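Edgate lab adds simulated bedrooms to its household robot training set

Edgate, May 2026 – A household robotics group in Edgate has started recording training examples in computer-rendered bedrooms, adding a second room type to a collection that until now covered only kitchens.

The collection, known as Betirstead, is meant to teach a two-armed robot to pick up and put away small things on its own. A human operator drives the simulated arms with a pair of hand controllers, and the software saves the motion of every joint along with the view from the robot. Each saved run is called a demonstration. A learning system is later trained on the demonstrations and tries to produce the same kind of movement without an operator.

The group said the bedroom portion stands at 1292 demonstrations, of which 900 have passed review. The rest are either waiting to be checked or have been sent back to be recorded again. A run is rejected if the gripper passes through a piece of furniture, if the operator stops for too long in the middle of a reach, or if the written instruction doesn't match what was done.

Recording takes place at the group's offices on the upper floor of the Geraghty building. There are four operator stations, and shifts are kept short. Operators work from a list of 16 tasks, most of them a single line long, such as moving an item from one end of a dresser to the other or handing it from the left gripper to the right.

Trinidad Evangelista, who runs the recording sessions, said the bedroom tasks have gone more slowly than the kitchen ones did. Kitchen counters are high and mostly clear, she said, and the arms can come in from the front. In a bedroom the robot often has to reach past bedding, and the items on top of the furniture tend to be small and close together.

"With a mug you have some room for error," Evangelista said. "With a pencil lying next to something else, you don't. Our people had to learn to slow down for the last inch."

The rooms are put together by a program called Oltau, which picks the furniture, wall color, rugs and pictures from a library and then places a handful of small items on a surface. The layout changes from one run to the next. The starting position of the robot also shifts, so that the learning system doesn't come to depend on seeing the room from one spot. In some of the runs the view is tilted so steeply that the ceiling takes up much of it.

Tasks at the dresser make up the largest share of the bedroom work. The operator brings one arm in toward the chosen item while the other is held out of the way, then closes the gripper and lifts. Neighboring items are supposed to stay where they are, and a run in which one is knocked to the floor is kept in a separate folder and labeled as a failure.

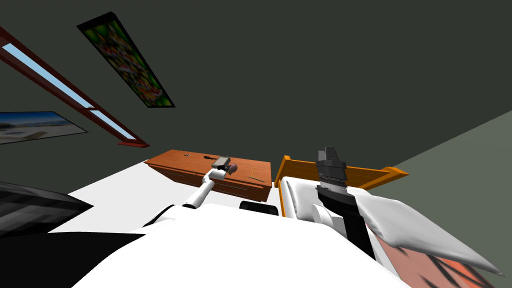 Nokuthula Mahlangu questioned how much of this will carry over to real homes, saying that simulated objects are too well behaved and that a real pillow gives and slides in ways the software handles poorly. She said she would like to see the group publish its failed runs along with the good ones, and to report results on a physical robot before recording many more rooms.

Evangelista agreed that soft objects are a weak point. Bedding in the current version is treated as nearly rigid, she said, and the tasks have been written so that the grippers don't need to move it. A newer version of the simulator with softer cloth is being tested, but it runs too slowly for an operator to work in comfortably.

On the failed runs, she said the group plans to release them. They will come with a short note giving the reason each was marked down – a slip, a collision or a wrong item – so that other labs can decide whether to use them.

Tests on a physical robot are planned for September. The group has set up a real dresser and bed at the Geraghty offices for that purpose and will use the same task list. Each task will be tried first with a system trained only on simulated demonstrations, then with one that has also been given a small number of recordings made on the real machine. Results from both will be posted together.

The review process has changed as well. In the kitchen portion, operators checked their own work at the end of a shift. For the bedrooms, every run is watched by a second person, who sees only the written instruction and the playback. Evangelista said that has cut down on mismatched instructions, which were the most common complaint from people who downloaded the kitchen set. Reviewers can also rewrite an instruction if the motion is good and only the wording is wrong.

The kitchen demonstrations remain available on the Betirstead project page. The reviewed part of the bedroom set will be added there once the file format has been settled, and the task list can already be downloaded. Bathrooms and hallways are next, though the group hasn't set a start date for either.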